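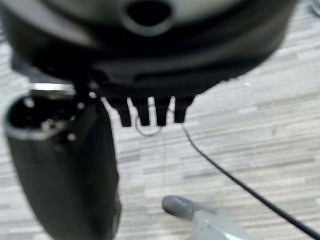 Aitken Robotics Club -- Department of Mechanical Engineering
Project report: Shoe handling under a desk, Clekatine group
Submitted 2023-06-29

1. Task

The robot stands in front of a desk with a low wooden shoe rack underneath. It takes one slide sandal at a time from the upper shelf, sets it on the floor, and later puts it back. The lower shelf holds slippers and is left alone in this version. The work carries on from the Belura report of March, in which the same arms moved boxes on an open tabletop. The control software (Gakska) was kept, with changes to the reach planner only.

2. Recording

We recorded 100 demonstrations by teleoperation. Each one starts with the sandals on the upper shelf and ends when the hand has let go and moved clear of the rack. Head and wrist views were saved together with joint positions. The wrist view contains a good deal of the robot's own hardware. We cropped it in the first training run and lost useful information close to the fingers, so the full view was used afterward.

Of the 100 demonstrations, 31 were removed before training. Most of these had a pause in the middle while the operator looked for a better angle. The rest had time stamps that did not match between the two views. The removed files are kept in a separate folder and have not been edited.

3. Grasp

Two grasps were compared. In the first, the fingers close on the sole from the side. In the second, they wrap over the strap. The strap grasp needs less clearance below the sandal and tolerates a larger error in heading, so it was chosen for both arms. 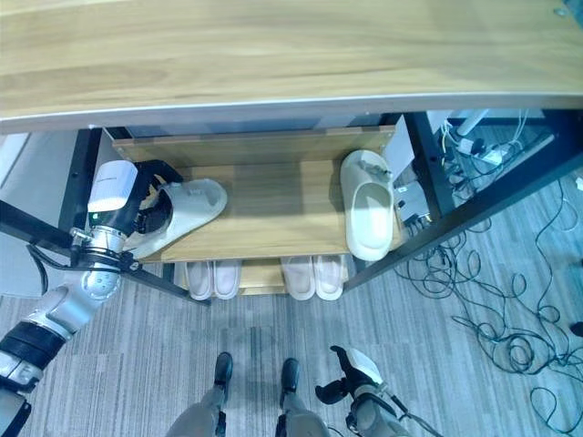
The underside of the desk limits how high the wrist can travel. The planner was given a ceiling plane below the desktop and a keep-out volume for each desk leg. With these in place the elbow tends to swing outward, and on the left arm it reached its software limit of 135 degrees in several early runs. Moving the starting stance back from the rack removed most of these stops.

4. Open points

Placing is less repeatable than picking. A sandal released at an angle can rest on the edge of the shelf, and the policy does not correct it. Cables on the floor near the desk also restrict where the robot can stand -- the stance used in testing was fixed by hand and should be chosen by the planner. Slippers on the lower shelf will need a separate set of demonstrations, with a lower approach and a new limit for the torso pitch.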